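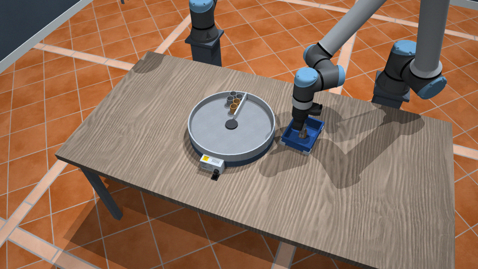 ¿Por qué la impresora de etiquetas Kassab deja una etiqueta en blanco después de cada trabajo?
El sensor de separación está calibrado para el rollo anterior. Con otro papel soporte, la impresora no reconoce el hueco y avanza hasta agotar la longitud máxima.

Ticket 374
Abierto por: Nisreen Najjar, almacén de Cokville
Asignado a: Eusebio Arrieta
Estado: resuelto

09:10 - N. Najjar
Desde el cambio de rollo sale una etiqueta en blanco tras cada impresión. En lotes largos, además, el código de barras se desplaza hacia abajo hasta quedar fuera del margen. Reiniciada dos veces, sin cambios.

09:35 - E. Arrieta
Indica el tipo de soporte configurado en el menú y la longitud de etiqueta que figura en el controlador.

09:52 - N. Najjar
Menú: continuo. Controlador: 145 mm.

10:05 - E. Arrieta
El valor del controlador es correcto. El del menú no: el rollo nuevo lleva separación. Pasos:
Cambiar el soporte a «con separación».
Cerrar el cabezal y lanzar la calibración manual.
Borrar la cola antes de imprimir - los trabajos pendientes conservan el ajuste antiguo.

10:40 - N. Najjar
Ya no hay etiquetas en blanco. El desplazamiento persiste en los lotes enviados desde Dara.

11:15 - E. Arrieta
La plantilla de Dara tenía un margen superior de 2 mm que se sumaba al del controlador. Puesto a cero. Lote de prueba de 400 etiquetas, código dentro de margen en todas.

11:30 - N. Najjar
Confirmado. Pendiente de aplicar el mismo cambio en la plantilla de devoluciones, a cargo de Lina Saliba.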